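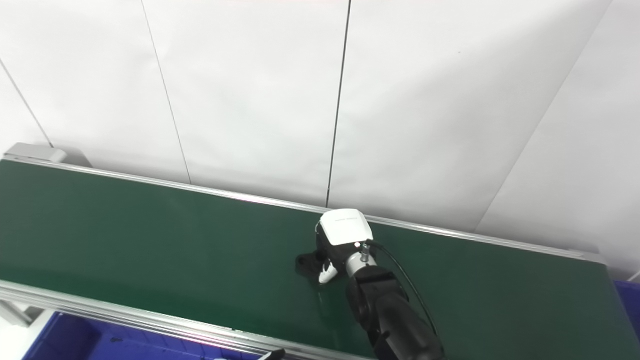

Teaching a sorter by hand

Search this site Go Advanced search

The green belt at Melonell's test room is short enough to walk in a few steps, and most of the firm's working day happens along it. The room has plain white panels for walls and blue plastic bins beside the line. Melonell wants a robot that can take mixed machine parts off a conveyor and put each in the right bin, and it has decided to get there by example.

Each example is one complete pick. An operator guides the arms through it while the cameras and the joint readings are recorded together. The learning system, which the firm calls Brolora, is later trained on the whole collection. Nobody writes a rule saying where to hold a flange or a block. The system has to work that out from what the operators did.

"People expect the software to be the hard bit," says Bjartur Baldursdóttir, who runs the recording work. "Most of my week goes on deciding what to put on the belt."

A full session is 65 picks. Operators swap over after that, as tired hands make sloppy examples and the sloppiness gets learned along with everything else. On a good day the team keeps 245 picks. The rest are thrown out, usually for dull reasons: a camera dropped out, or the recording was stopped too early.

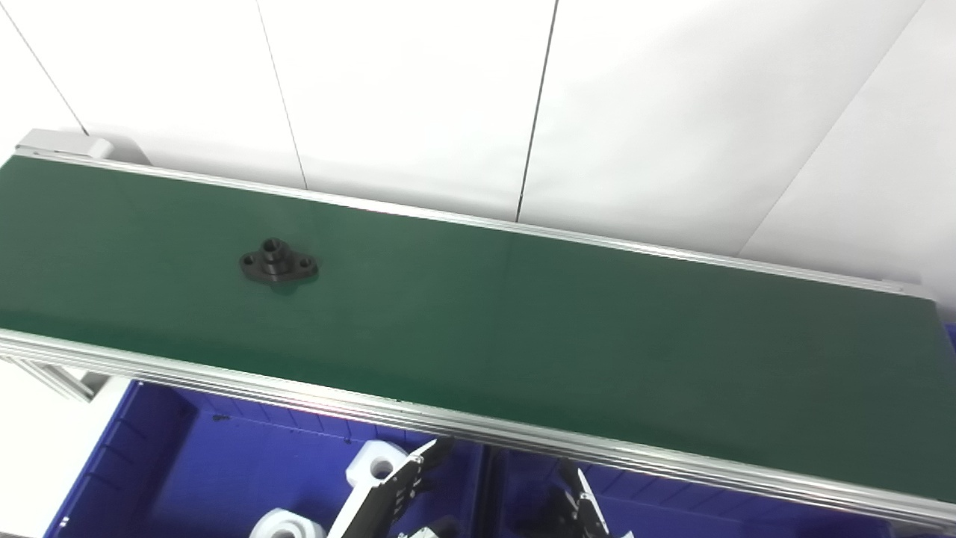
Flanged parts have taken up more time than the team planned for. A plain block can be gripped on any pair of flat sides, but a flange with a raised centre offers several holds, and operators disagree about which is best. Baldursdóttir let them disagree for the first two months. The trained system then tended to hover between one hold and another and close on nothing. In April she asked everyone to take flanges by the raised part unless something was in the way, and the next round of training went better.

Light parts bring their own trouble, especially when they land in a bin on top of others. The team now records picks out of the bins as well as into them, so that the system has seen a part lying at an awkward angle with a wall close by.

Failed grasps are kept if the operator recovers. A slip followed by a second try is useful, Baldursdóttir says, and for a long time the collection had too few of them. Her operators were too careful. She now asks for six deliberate near misses in each session, spread out so they don't all fall at the end.

The parts come from Bundgaard, a supplier of pump fittings that hopes to use the finished system on its returns line. A second customer, Morkeo, has asked for the same thing with packaged goods. Baldursdóttir has told them to wait. Soft packets would need a fresh collection, and she would like the metal and plastic parts finished first.

She won't give a date for that. The current version still struggles when two parts touch, and the next batch of recordings will be made up almost entirely of touching pairs.

Contact us | Copyright 2018 | Back to top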